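Gronow has supplied replacement control parts to small factories for 23 years, mostly from one counter in Plindley. Its stores manager sees the same fault in most returns. "People order by colour," the manager says. "The cap tells you very little about the contacts behind it."

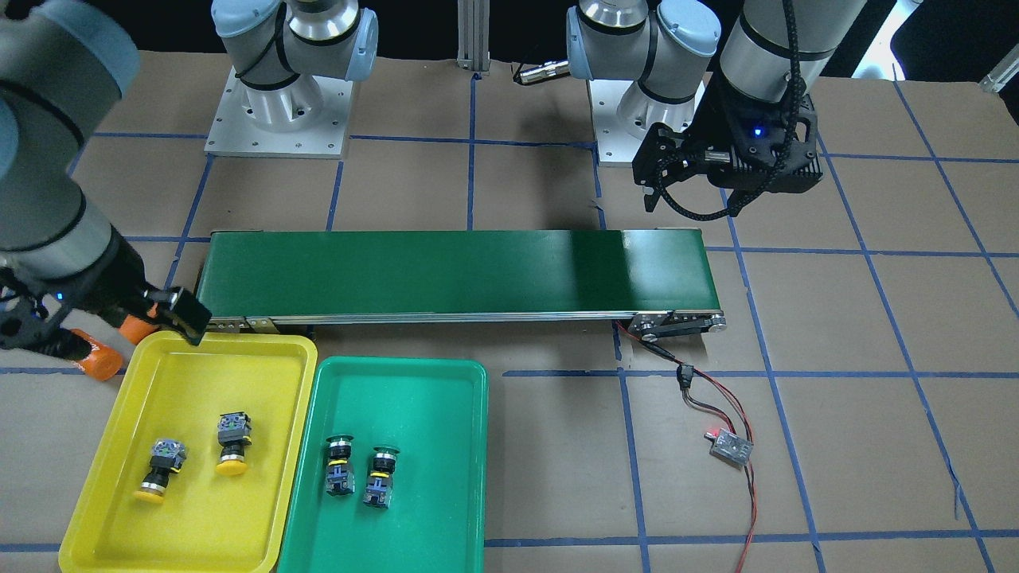 Contact blocks are where the ordering errors start. A normally closed block fitted where a normally open one belongs will pass a visual check. Two push-button switches with yellow mushroom caps, like the pair lying in the yellow tray, could carry different blocks. "Read the block, then the drawing," the manager says. Gronow now prints the contact type on all 14 of its bag labels.

Returns are logged on Tuesdays and kept for eight weeks. 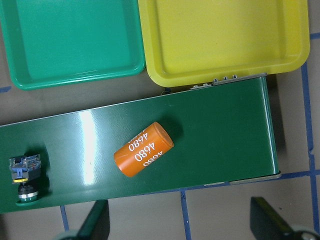 Can a used block be resold?

"We scrap it. Once the terminals have been tightened, I can't vouch for them."

The next catalogue is due in March.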